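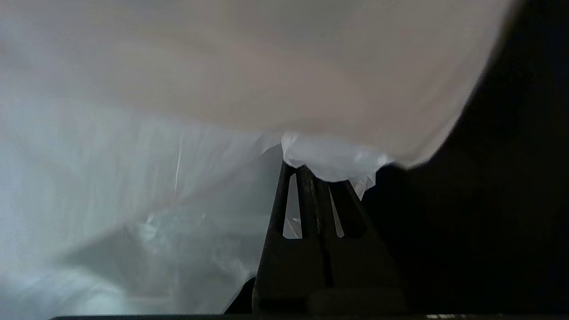
2 min read

Washing, drying and stashing dance costumes when you live in an apartment

So the Darura spring show wrapped in May and I ended up with the whole wardrobe at my place again, 16 skirts plus all the bodices, and my hallway looked like backstage at a very small opera. I've been sewing and washing for this company long enough to have ruined most kinds of fabric at least once. A few of you asked how I get everything clean without a studio laundry, so I'm writing it all down while my hands still smell of soap!

Empty it first

Check every bodice for safety pins, hair grips and those tiny clear elastics. Then check again with your fingers along the inside seams (I once found a whole earring in a waistband, after the wash, in the pump filter). Do up the hooks. Open hooks will chew through tulle faster than a cat.

Sweat

I don't put boned bodices in water. I turn them inside out on a hanger, mist the lining with cheap unflavored vodka from a spray bottle, and leave them by an open window overnight. It really does take the smell away, though you'll want to try it on a hidden bit first, particularly on acetate or anything hand dyed. It won't do a thing for stains, so don't soak the poor bodice hoping it will.

For yellow underarm marks on white cotton I mix a paste of baking soda and water, pat it on, wait an hour and rinse cold. Some marks never come out. Sew a dress shield over them and get on with your life.

Greasepaint on collars

Plain dish soap, worked in dry with a soft toothbrush, before any water goes near it. Liis Ots taught me this one when we were both dancing at Kenik and sharing a sink the size of a soup bowl, and I still do it exactly her way: outside edge of the stain first, working in, so you don't spread a beige halo all over the collar. Cool rinse. If there's still a shadow, do it again, and keep it far away from the dryer until it's gone, as heat will set it.

Skirts

The cotton character skirts go in the machine, cold, inside out, two at a time in a big mesh bag. Any more and they come out like rope. I hang them by the waistband from clip hangers on the shower rail, and I give the hem a good tug all the way round while it's damp. That saves me half the ironing! Red ones get washed alone. Forever. Even the old ones you think are safe.

Long ribbons I wrap around a clean jar while damp and let dry there. They come off flat and you never have to fetch the iron.

Tights and shoes

Tights get hand washed in the sink and rolled in a towel to squeeze the water out, no wringing. Canvas slippers can be washed by hand too, but leather ones only get wiped, then stuffed with newspaper. Swap the newspaper once it feels clammy. Keep pointe shoes out of any closed bag until they've had a full day of air, or the glue goes soft and somebody will be very cross with you at class.

Putting it all away

Plastic bags are fine for getting things home from the theater in the rain, and I keep a stack for that. For months in a closet I much prefer old cotton sheets. Cut a small hole in the middle of the fold, poke the hanger through, and there's your garment cover. Silk and wool in particular like to breathe, and any bit of damp you miss has somewhere to go. Pillowcases do the same job for children's sizes.

Heavy beaded things lie flat. Maxence Arnaud made us a cape with 400 glass beads on the yoke, and it spent one winter on a hanger and came out a good deal longer than it went in (sorry, Maxence). Now it lives in a box under my bed with rolled-up towels along the folds.

Labels! I write the piece, the role and the dancer's waist size on cotton tape and loop it over the hanger neck. I used to pin paper ones on and they all fell off into a heap at the bottom of the closet, which was a fun Sunday.

Last thing, mend before you store. I always think I'll do the loose hooks in the fall, and then the fall comes and it's fitting day and I'm sewing someone into her skirt in the corridor. A needle threaded in black and another in white, stuck in the arm of the sofa, gets me through most of it in front of the TV.

Next time I'll do hats, if I can find where I put them.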